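Countertop oven on a shared power strip - how are you running yours?

Fitgate forum > Workshop and small spaces

holau_bench
Posted Feb 26, 2022
We moved the small white oven off the long bench in January because the bench is full of tools. It now sits on the far half of the white table. The cord runs back across the floor to a strip. The bench wall has its own circuit. Two questions: is the strip acceptable, and would you turn the table so the cord doesn't cross open floor?

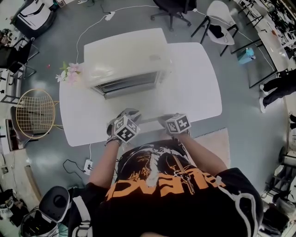
Current layout, table from above. Oven cord goes to the strip at the top.

porkeline
Read the rating plate first. If the strip is good for less than the oven draws, the layout question is moot. Anything that heats goes straight into the wall here.

867_ohms
Disagree with "anything that heats." A heavy-gauge strip with one load on it is fine. The trouble starts when a second heater joins it. What is the wattage?

holau_bench
Plate says 867 W. The strip is an Akbulut, marked 3000 W on the underside. The second strip, on the floor on the near side, has the black cords in it and stays separate.

867_ohms
Then you have plenty of margin. My user name is a coincidence.

porkeline
Margin on paper. Contacts wear. I would still use the wall.

Naima Farouk
The cord bothers me more than the load. People walk between that table and the office chair. Push the table back toward the strip, or run the cord down a leg and under a floor cover. Also move the pink flowers. Artificial ones melt, and they are on the same table as the oven.

porkeline
Agree on the flowers. 7 inches clear on each side is what I keep.

holau_bench
Flowers will go on the shelving. I'd prefer not to move the table, so I'll price a floor cover. Does the 2 inch width take a strip plug, or only the bare cord?

867_ohms
Bare cord only. Lay it first, then plug in.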